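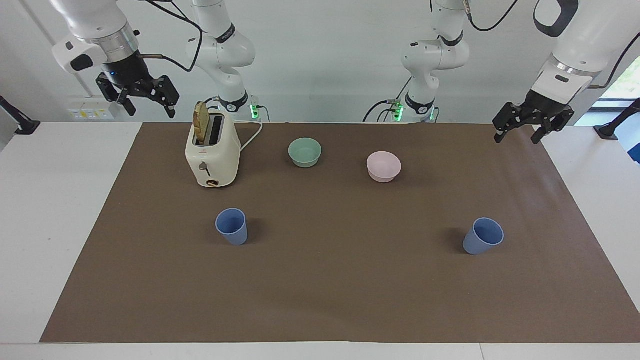

Toaster, bowls and blue cups on a brown mat.

Primlow 204 Variable ND Filter

The Primlow 204 is a screw-in variable neutral density filter for stills and video lenses. Two polarising elements rotate against each other in an aluminium frame. Density is set with the knurled front ring, which has hard stops at both ends of its travel to prevent cross-polarisation at the dark end.

Each stop of density is marked on the ring in white. The markings face forward, so they can be read from in front of the lens but not from the operating position. A removable lever is supplied for use with a follow focus or gloves.

Both faces are multi-coated. Colour shift is slightly warm at full density and can be corrected with a custom white balance. On wide lenses, uneven darkening of blue sky may occur, as with any filter of this design.

Specifications
Type: variable ND, circular
Elements: 2
Frame: aluminium, matte black
Front thread: yes, accepts a standard pinch cap
Cleaning: dry microfibre cloth or lens fluid, no solvents

In the box
Filter, lever, Celtbridge hard case, cloth

Ordering
Unopened filters may be returned within 30 days. Step-up rings are sold separately. Orders placed before 2 pm leave the Lurkthorpe warehouse the same working day.

Related items
Primlow fixed ND set
Iyer clip-on matte box
Celtbridge filter wallet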